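Workshop notebook, Endlow prop and teaching materials store
Entry for May, morning session

The purpose of this session was to continue the sorting of mixed small items into the dark gray bins and to settle the category rules before the shelf labels are printed. Present: S. Chacko and the undersigned.

The Sadowski crates were opened first. They had been packed without a list, and 24 of the 81 items had no tag. Untagged pieces are to be held in the front bin until a category is agreed - they should not go directly to the shelves. The second bin remains behind it for pieces that have already been entered in the register.
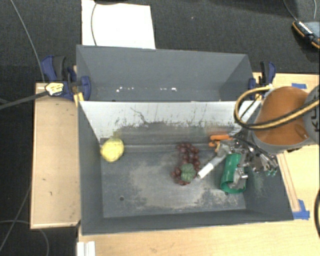 Artificial fruit presents the least difficulty. Grapes are entered as one item per bunch, with any leaf counted as part of the bunch, and loose yellow fruit is entered singly. Senthil Chacko proposed a separate line for citrus. This was not adopted, as the Sovon register has only one line for fruit and the two records must agree.

Items with handles are less clear. The old rule placed them by handle color, so that white and orange handles went to different shelves regardless of use. It is recommended that this rule be dropped and that tools be entered by type, with handle color given in the remarks column. Plain cylinders and tubes, including the green one, go under "Containers, open" for the present.

Up to 4 items may be held in one shelf tray. Larger pieces from the Sendier delivery will need the deep trays, which have not yet been cleaned.

Outstanding: tags for the remaining pieces; a decision on the tool category; deep trays to be washed before the afternoon session. Register closed at 11:40.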